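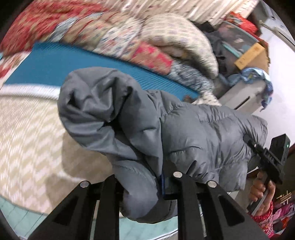

A quilted jacket held with two hand-held grippers.

Household robots: your questions

Can a robot do my laundry yet?
Parts of it. Washing and drying have been done by machine for decades. Picking clothes up, sorting them, folding them and putting them away is the part still being worked on. Some robots can fold a T-shirt or a tea towel laid flat on a clear table. Few can cope with a mixed pile.

Why are clothes so difficult?
A mug keeps its shape when you lift it. A jacket doesn't. Padded jackets are among the worst, as the filling shifts and the hood bunches up into folds. The robot has to work out which part is the sleeve and which is the hem, and the answer changes each time it moves the thing.

Why are the grippers held by a person?
It is a way of teaching. Someone does the chore with the same sort of jaws a robot would use, and the movements are recorded. The robot's software learns from many of these recordings. You don't need a whole robot in the room, so the work can be done in ordinary homes.

Does it matter that the room is full of other things?
It helps. Most bedrooms have blankets, boxes and bags in them. Software that has only seen a bare table tends to do badly when there is a patterned bedspread under the clothes.

How well do they do at present?
In our last trial at Triratstead we gave the Luvitz arm 84 garments. It folded the thin ones well enough to put in a drawer. It gave up on 19, nearly all of them coats or padded jackets. Rochelle Park, who ran the trial, set a limit of 8 minutes per garment, and the arm often needed most of it.

What about other chores?
Loading a dishwasher is further along, provided the plates are all one size. Wiping a table is fairly reliable. Making a bed is not. Floors are the one job we would hand over to a machine today.

And on the shop floor?
Packing boxed goods works now and has done for some time. Bagging loose clothing is still mostly done by hand. The Drastovwood warehouse uses Sipos arms for cartons, and has 11 people on the clothing line. Wanda Tomaszewski, the shift manager there, doesn't expect that to change soon.

Can I buy one for my home?
We don't sell to households and have no date for doing so. If you see a folding robot for sale, ask whether it takes clothes from a heap or needs each one fed in by hand. Ask about coats as well.

Is it safe near children?
The arms we test stop when they meet resistance. Even so, we keep children and pets out of the room while one is running.

Can I take part?
Yes, if you live within reach of Triratstead. We lend you the grippers and show you how to use them. Sessions start at 10 am and you can stop whenever you like. The next places open in December.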